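木の作業台と袋もの整理の小さなコツ

私の家には、台所と工作の部屋の間に大きな木の台があります。パンをこねるときも、棚を直すときも、荷物を分けるときも、同じ種類の台を使ってきました。日本に来てから覚えたことと、国の母から習ったことを、まとめて書いておきます。ことばの間違いがあったら、すみません。

1. 木の台の毎日の手入れ

寄せ木の台は、水を長く置くことが一番よくないです。使い終わったら、固くしぼった布で木目の方向に拭き、そのあと乾いた布でもう一回拭きます。洗剤は毎日は使いません。油がついた日だけ、食器用の洗剤を水にほんの少し入れます。

輪のしみができたときは、塩をひとつまみのせて、半分に切ったレモンでこすります。5分待って、拭きとります。古いしみは一回では薄くなりません。次の週にまたやってください。急いで紙やすりを使うと、そこだけ色が変わって、前より目立ちます。
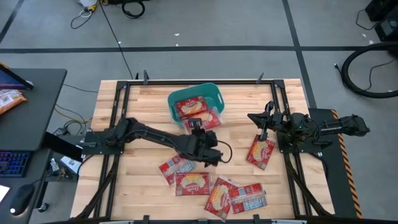 2. やすりと油

木の表面がざらざらしてきたら、やすりをかける時期です。私は年に一回、4月にします。最初に130番、次に200番くらいの細かいもの、水拭きして毛羽が立ったら、もう一回200番を軽くかけます。600番まで使う人もいますが、台所の台は滑らかすぎると油が入りにくいと私は感じました。

油は、食品に使えるミネラルオイルか、クルミの油がいいです。サラダ油はべたべたになり、においも出ます。私はOlardという小さい店の蜜ろう入りのワックスを使っています。においが静かで、冬でも固くなりすぎません。布に少しとって、薄くのばし、一晩おいて、余った分を拭きます。

注意:油をふいた布は、丸めてごみ箱に入れないでください。油の種類によっては自然に熱くなって、火事になることがあります。水でぬらして、袋に入れて、口をしばってから捨てます。

3. 台の上に物を置きすぎない

台が広いと、すぐ物の置き場所になります。郵便、鍵、買い物のレシート。私の家では、夜9時に台の上を一度片づけることに決めました。片づけるときは、三つに分けます。今日使う物、ほかの部屋の物、捨てる物。迷った物は浅い箱に入れて、木曜日にもう一回見ます。木曜日にも迷ったら、たぶん要らない物です。

4. 袋ものは、まず平らに出す

米、豆、乾めん、お菓子のような袋に入った物は、棚の中で見ているだけでは整理できません。面倒でも、一度全部、台の上に平らに並べてください。重ねると下の物を忘れます。

ビニールの袋は光を反射して、字が読みにくいことがあります。そのときは袋の角を軽く引っぱって、しわをのばすと読めます。日付が小さい物は、油性ペンで大きく書き直します。私は「月」と「日」だけ書きます。年まで書くほど長く置く物は、最初から買いすぎです。 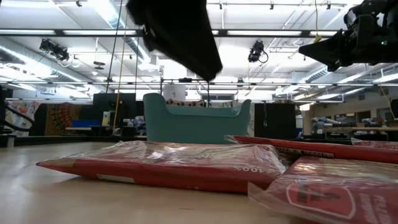
5. 開けた袋の閉じかた

輪ゴムは安いですが、夏に切れます。私は次のようにしています。

粉の袋:口を三回折って、木の洗濯ばさみを二つ使います。一つだと真ん中があきます。
豆と米:びんに移します。4リットルのびんが重さの限界で、それより大きいと片手で持てません。
お菓子:袋のまま、空気を押し出して閉じます。びんに移すと、家族が中を見て、早くなくなります。
香辛料:袋ごと小さい缶に入れます。コンロの近くには置きません。

袋どめはSkelelの平たい形が薄くて便利でした。ただ、洗った後によく乾かさないと、ばねのところがさびます。

6. プラスチックの箱の選びかた

箱は深さで選びます。深い箱はたくさん入りますが、下の物が見えません。袋ものには、袋を立てて上が少し出るくらいの深さがちょうどいいです。持つところに穴がある箱は、棚の高い所からでも引き出しやすいです。角が丸い箱は洗いやすくて、粉がたまりません。

入れるときは、古い物を手前、新しい物を後ろにします。これは母の店のやりかたです。箱いっぱいに詰めないで、手が入るすきまを残してください。きつく入れると、一つ出すときに隣の袋が破れます。 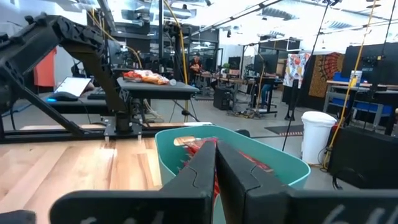 赤い袋を入れた青緑色の箱。

7. 箱のにおいと汚れ

空にした箱は、重曹を大さじ二杯入れたぬるま湯に30分つけます。カレーの色がついた箱は、洗ってから日の当たる窓に半日置くと、少し薄くなります。熱いお湯は箱が曲がることがあるので、私は使いません。

ラベルののりが残ったら、料理の油を塗って10分待ち、指でこすります。そのあと洗剤で洗います。Ikdaleのシールはのりが弱いので、はがすときは楽ですが、冷蔵庫の中では落ちました。冷蔵庫ではマスキングテープのほうがいいと思います。

次は包丁のとぎかたについて書くつもりです。砥石をまだ選んでいるので、少し時間がかかります。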